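Le coin des petits marchands fait sa rentrée à la ludothèque

Publié le dimanche 24 mars 2019, par Tegwen Rosser

Bon, je vous en parlais déjà en décembre et vous avez été nombreux à me relancer au comptoir : le jeu du marché revient enfin à la ludothèque Zurnard ! On l'avait retiré des rayons parce qu'il manquait la moitié des fruits (je ne vise personne, mais une banane a été retrouvée dans la boîte du train en bois, et la poire court toujours). J'ai passé ma semaine à trier, à refaire les assortiments et à mettre en sachet, et je suis ravie du résultat.

Le principe ne change pas. Chaque famille emprunte un petit assortiment de fruits et légumes pour jouer à la marchande, avec un plateau en plastique translucide qui sert d'étal et un sachet transparent pour emballer les courses. Les enfants adorent le sachet, presque plus que les fruits – ma nièce peut passer une demi-heure à le remplir et à le vider sans s'occuper du reste.
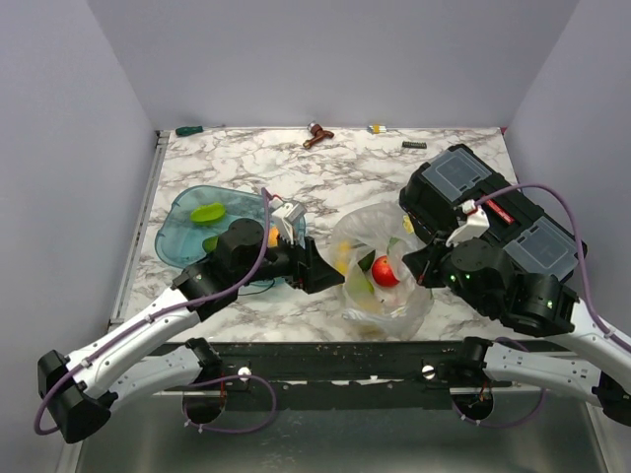 Ce qui change cette année

D'abord, les fruits sont présentés sur le plateau et non plus au fond d'un sac. On voit tout de suite ce qu'il y a, et les petits choisissent eux-mêmes ce qu'ils mettent dans leurs courses. Ensuite, les sachets ! L'ancien modèle, tout bête, se déchirait au bout de deux prêts. J'ai craqué pour des sachets transparents imprimés de rondelles de citron et de petites fleurs, trouvés chez Hultine, et je trouve que ça donne tout de suite un air de marché d'été. On voit le contenu à travers, ce qui aide bien au moment du retour.

Côté fruits, j'ai voulu de la couleur. Il y a du citron vert, une mangue, une pêche, un poivron jaune (oui, je sais, le poivron, on peut en débattre, mais chez nous il va avec les fruits depuis toujours et il y restera). Il y a aussi une petite feuille verte qui se balade toute seule et que les enfants posent sur tout ce qui leur passe sous la main. Si elle se perd, dites-le-moi gentiment, on ne vous grondera pas.

J'en profite pour répondre à la question qu'on me pose toutes les semaines : oui, on peut laver les fruits à la maison, à l'eau tiède avec un peu de savon. Pas au lave-vaisselle, s'il vous plaît ! Une famille a essayé l'an dernier et je garde au bureau une aubergine qui ne ressemble plus à grand-chose. Essuyez bien avant de remettre en sachet, surtout les plateaux, qui gardent l'eau dans les coins.

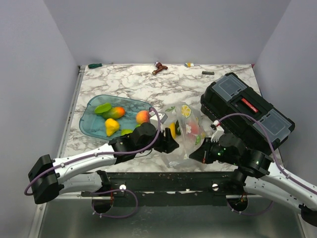 Pour emprunter un assortiment, il faut être à jour de son adhésion et passer au comptoir, à l'espace Vrettos, aux heures habituelles. Le prêt dure trois semaines, renouvelable une fois si personne n'attend derrière vous. Nous avons 47 assortiments prêts à partir, tous vérifiés, et chacun porte un numéro noté sur sa fiche. Merci de rendre le même numéro que celui que vous avez pris, même si votre voisine a une plus jolie mangue (ça s'est vu).

Un mot sur le budget, parce que certains adhérents aiment bien savoir où vont les sous, et ils ont raison. La remise en état du rayon dînette nous a coûté 1840 euros, plateaux et sachets compris. C'est une belle somme pour une maison comme la nôtre, et elle vient en grande partie de la bourse aux jouets, où vous avez été 347 à passer malgré la pluie. Un énorme merci, vraiment.

Et la suite ? J'aimerais ajouter une vraie petite balance et des paniers, peut-être aussi une caisse enregistreuse si je trouve un modèle qui ne sonne pas trop fort – mes oreilles et celles des collègues vous en seront reconnaissantes. Si vous avez chez vous des fruits ou des légumes de dînette qui dorment dans un placard, je suis preneuse, à condition qu'ils soient entiers et assez gros pour ne pas finir dans la bouche d'un tout-petit.

Les premiers prêts partent dès cette semaine. Pour les assistantes maternelles qui passent par le réseau Evari, pensez à me prévenir quelques jours avant, je vous préparerai vos sachets à l'avance.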